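Lista de revisión - puesto de clasificación con brazo, planta de Middale
Línea Vanduvetti, turno de mañana
Revisa: Beverley Whitlock
Mes: noviembre

1. Parada de emergencia al alcance desde los dos lados del puesto
Conforme. Probada a las 7:10 y otra vez tras el rearme.

2. Zona de paso marcada en el suelo
No conforme. La cinta está levantada junto a la puerta del almacén y la gente corta por ahí para ir al vestuario. Pendiente desde la revisión anterior.

3. Velocidad reducida con personal dentro de la zona
Conforme. Limitada al 80 % en automático y bastante menos en modo manual. El cambio lo hace solo quien tiene llave.

4. Registro de paradas
Conforme con observaciones. El contador marca 2692 ciclos y hay 72 paradas apuntadas, casi todas sin motivo. Pido que se escriba una palabra al menos: "atasco", "pieza torcida", lo que sea.

5. Formación del personal
Parcial. Faltan 3 personas del turno de tarde por pasar el módulo de Nigam. Mientras tanto no pueden rearmar solas y tienen que llamar al encargado, con lo que la línea espera.

6. Carga física y postura
Conforme. Ya no se cogen piezas pequeñas a mano durante todo el turno y han bajado las quejas de muñeca. A cambio se pasa más rato de pie, mirando. Hay que poner un taburete alto y fijar la rotación por escrito - ahora se arregla de palabra y siempre le toca a los mismos.

7. Reparto de tareas
Con observaciones. Las dos plazas de clasificación han pasado a supervisión y reposición, pero la ficha del puesto sigue siendo la antigua. Personal debe actualizarla antes de la próxima revisión.

8. Pinza y recogida de piezas finas
Revisar el estado de los dedos, la apertura y la sujeción del rotulador, y que el portalápices de malla quede dentro del alcance. Los trabajos se preparan primero en simulación y se pasan al puesto cuando esta lista está firmada.
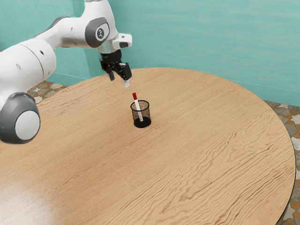

Pinza abierta sobre el portalápices; en la siguiente, cerrada sobre el rotulador.
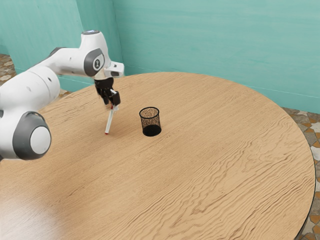 Comentarios recibidos

Graltside, turno de tarde: de acuerdo con el punto 6, pero el taburete solo no basta. Cuando el brazo se para, hay que levantarse, mirar qué ha pasado, apuntarlo y seguir reponiendo, todo la misma persona. Antes éramos dos y uno podía ir al baño sin avisar. Pedimos que la rotación incluya un relevo y que el tiempo de apuntar las paradas cuente como tarea. Lo de la cinta del suelo lo podemos pegar nosotros si alguien nos deja el rollo.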